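Home Textiles and Care, Unit 3: Folding, Sorting and the Neck Label
Plultton Adult Learning, Claredton site. Handout to go with the practical. 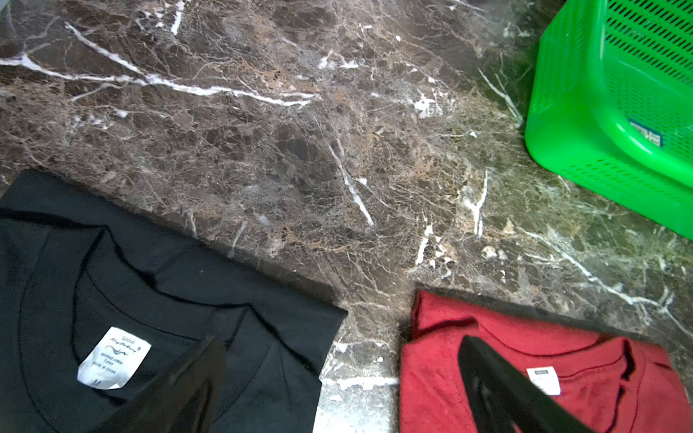 Fig. 1. Two folded T-shirts, necklines up, with a green basket at the back.

Bring this sheet to the practical. Last term's class left most of theirs behind, and we know this from the recycling.

1. Why neckline up

A T-shirt has one end that tells you things and one end that doesn't. Fold it so the collar finishes on top and you can read the label without unfolding your work. The black shirt in Fig. 1 gives its size as M, its fiber as combed cotton and its origin as China, along with the name Q2000 and a small fish. The fish is not a care symbol. It comes up every term.

The red shirt has a tag too, with print so faint that you may as well ask the fish. For labels like this, treat the garment as the fussiest thing it could plausibly be until you know better.

2. Combed cotton

Combing takes out the short fibers before the yarn is spun. What remains is longer and lies straighter, so the fabric feels smoother and tends to pill less. It does not make the shirt immortal. Cotton of any kind can shrink in a hot dryer, and a medium that has been through one too many is a medium on paper only.

3. The fold we use

Lay the shirt face down and smooth it from the collar to the hem.
Bring one side in toward the middle, sleeve folded back on itself. Repeat with the other side. The two sides should be on speaking terms but need not match to the millimeter.
Fold the hem up toward the collar, stopping short of the neckline.
Turn it over. Collar on top, label readable.

If you have a method from a video, with the pinch and the flick, you are welcome to show us at the break. For the assessment, use the one above.

4. Surface

Any clean, flat, hard surface will do. Polished stone is good because fabric slides on it, and bad for the same reason. Heavily veined marble has a further drawback: it hides lint and loose threads beautifully, so wipe it down before you start even if it looks fine. Beds are too soft. Knees are not a surface.

5. Color and the basket

Keep darks and reds in separate piles until you know how the red behaves in the wash. One new red shirt can educate a whole load of whites.

A plastic basket with slotted sides lets air through, but it won't dry anything you put away damp. Stand folded shirts on edge if the basket is deep enough. Stacked flat, the one you want is at the bottom.

For next time

Read the neck labels on 3 garments at home and copy down everything printed on them, logos included. Then read the Skeva worksheet, first page only. The second page is about fitted sheets and we are not ready.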